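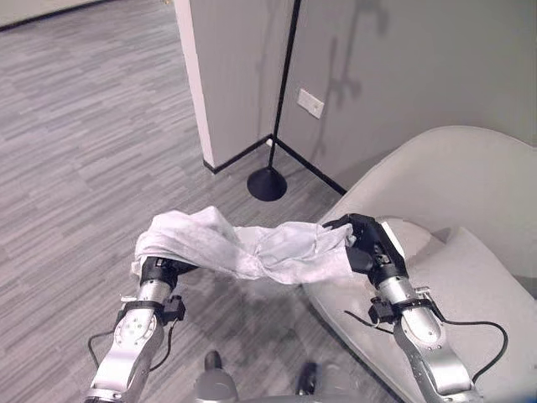
How many demonstrations does a two-arm robot need before it can fold a cloth without help?

In our project 40 were too few and 200 were enough for a simple half fold, provided the same person gave most of them.

Student project report
Érica Bragança and Zuleica Lins
Tuesday, March 14, 2023

1. Task

The robot has to take a thin cloth by two ends, pull it straight, lay it down and fold it once. We taught this by remote control. The operator moves two small hand controllers, and the arms copy the motion. Joint angles, gripper openings and the head camera view are saved together.

We first tried guiding the arms by hand. This worked for one arm, but a single person can't guide two arms and watch the cloth at the same time, so we dropped it after 3 days.

2. Recording

Each demonstration lasted about 60 seconds. Zuleica did most of them. Érica started and stopped the recordings and wrote down which ones to throw out. A run was thrown out if the cloth slipped from a gripper or if the operator paused for a long time. Short corrections were kept – the model needs to see how to recover from a bad grip.

The hardest part for the operator was pull. The controllers give no force feedback, so it is hard to tell by feel when the cloth is tight. A twist in the middle also stays in if both ends are only pulled apart. One gripper has to let go and take a new hold closer to the corner.

3. Results

With 40 demonstrations the arms reached the cloth but often closed beside it. With 200 they picked it up and finished the fold in most trials. Trials that began with a twisted cloth still failed more often than the rest.

4. Problems and next steps

Our two styles did not mix well. Érica lifts high before spreading the cloth, Zuleica stays low, and the model trained on both sometimes stopped halfway up. We plan to write down one fixed order of moves and record the set again in July, with more twisted starts.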